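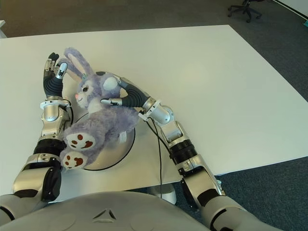

Plush on turntable, both hands engaged. Attached to ticket 309.

Ticket 309 – Soft toy handling: which grip rule applies?
Status: open, waiting on rules owner
Cell: Zastia, two-arm table
Raised against: Soltani handling rules, section on deformable objects

What I was trying to do
Turn the purple bunny on the turntable platform with both hands and let go of it, under the rules as they are now written. The rules say a soft object must be "supported at its widest point by both hands before any change of orientation". I would like someone to tell me where the widest point of a plush rabbit is. It changes as soon as a finger goes near it.

What happened
The run was stopped by the checker and marked as a breach. The message was:

GRIP SITE NOT PERMITTED: HEAD REGION

I have read the section three times and can find no mention of a head region. There is a line about "protruding or stitched-on parts", which I take to mean ears, eyes, noses and labels. The head of this toy is neither protruding nor stitched on in any sense I would defend in a meeting. It is most of the toy.

What I have checked so far
1. Force limit. Set to 200 on the right hand and 200 on the left, in the units the Dumer controller uses. Both are the values in the rules. I did not touch them.
2. Left hand role. Logged as "steady", which the rules allow with the fingers open or half curled. No complaint from the checker on that side.
3. Object entry. The bunny is filed under "soft, irregular, furred". There is another entry called "character toy" which has no text under it at all. I suspect the head rule lives there, or was meant to.
4. Cable at the right wrist. It hangs down past the front of the table. The rules ask for cables to be "managed", and do not say what managed means. I have left it as it was and noted it so that it doesn't turn up later as the reason for everything.
5. Checker version. Same as the one used for the hard objects, where it has given no trouble.

What I think is going on
Somebody copied the head rule from the doll section, where it makes sense (hard head, thin neck, the thing comes apart), and pasted it into the checker without putting it in the written rules. So the robot is being held to a standard the rest of us can't read. I'd be glad to be wrong about this.

I would also question whether the rule does any good here. With long ears and a soft body, the head is the one part that gives the fingers something to close on. If we move the grip to the belly, I expect the ears and feet to flop wherever they like, and then we'll be back asking for a rule about flopping.

What I am not going to do
Switch the checker off and carry on. That was suggested in the channel at 16:40 and I would prefer it hadn't been. If the rule is bad, change the rule. A good practice document that gets switched off whenever it is awkward is just a document.

Update, next morning
Repeated the run with the object entry changed to "soft, irregular" and nothing else altered. Same message. Then tried the empty "character toy" entry. Same message again, so it isn't reading the entry, or it reads it and doesn't care. Ema, the tool that is supposed to explain each stop in plain words, offered "the object was held in a way that is not recommended". Thanks, Ema.

Right hand at the top of the head near the ears, left hand touching the face by the nose:
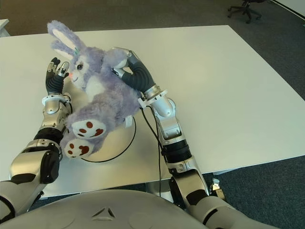
Reiko Ichikawa: The head rule is real and it is written down, but in the annex, and the annex was never linked from the main page. It was added in November after complaints about crushed eyes on toys with plastic ones. The wording is "no closing grip on or across facial features". Whoever built the checker turned that into the whole head. I would not call your grip a breach. I would want the left hand watched, though – light contact near a nose or an eye is allowed only while that hand carries no load, and your log doesn't record load on the steadying side.

Fair point on the load, and I'll take it. I have turned on load logging for the left hand and will repeat the run with the same limits.

I'm less happy about the annex. If a rule can stop a run, it should sit on the same page as the others. I also don't see how "facial features" will work for the checker. It would need to know which marks on a toy are a face, and the soles of this one's feet have paw prints on them that I'd bet it could mistake for something.

Asked for
– annex linked from the main rules
– checker message to quote the line it is enforcing
– "head region" either defined or removed
– "managed", for cables, given a meaning

Left open. Priority set to low by someone other than me.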